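How to Fold a Quilt with Two Hand-Held Grippers

Lurbridge Robotics Club build notes, page 7

Folding a quilt was the task everyone on our team put off, and now it's the one we fight over! A towel is small and forgiving. A quilt is thick, it has a mind of its own, and you have to plan where both grippers go before you squeeze anything. If you're joining the Prurlow project this semester, work through this page at home before you try to record anything for the team.

What you need

One pair of hand-held grippers, checked out from the club cabinet (sign the sheet, please)
A quilt or thick blanket
A bed you can reach from the side and the foot
A memory card with room on it

Before you start

Squeeze each gripper all the way closed a few times. The jaws should meet evenly and spring back open without sticking. If a pivot feels gritty, bring it to the build table and we'll clean it with you. Wipe the pads with a damp cloth and let them dry, as lint makes them slippery and you'll spend your whole evening chasing fabric.

Step 1. Spread the quilt flat. Get the corners pointing the right way with your bare hands first. Recording hasn't started yet, so take your time.

Step 2. Pick up both grippers and start recording. Hold still for 2 seconds at the start of every take. The trimming script looks for that pause, and takes without it get thrown out.

Step 3. Pinch the far edge near its two corners. Go for the edge itself, where there's a hem or piping to grab. A shallow pinch slides right off a thick quilt, so push down into the bed a little as you close.

Step 4. Lift, pull toward you, and lay the far edge on top of the near edge. Go slower than feels natural! Fast pulls drag the bottom layer along and you end up with a diagonal mess.

Step 5. Fold again from the side. The layers are heavier now, and one gripper often has to hold the stack in place while the other does the moving. Practice switching those roles, left and right.

Step 6. Tidy up. Pinch the near edge, tug it straight, and press any big humps down with closed jaws. Some puckering is fine. We want real folds, and a perfect hotel bed isn't the goal.

Step 7. Hold still again, then stop.

If the quilt keeps slipping, grab more cloth and check your pads. If your wrists get tired, stop for the night. Tired takes are wobbly takes.

Name your files with your team first (Coltier or Ojala) and then the take number. Between the two teams we're at 1,035 good takes, and 400 of those are bedding, so we're getting there. Go add yours!

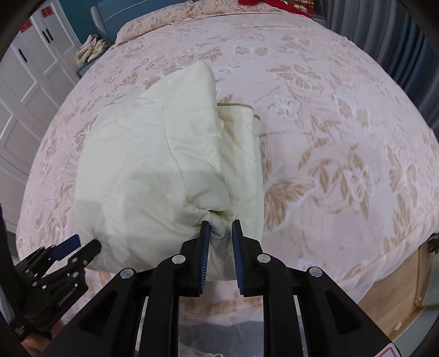 Step 6: pinching the near edge of the folded quilt.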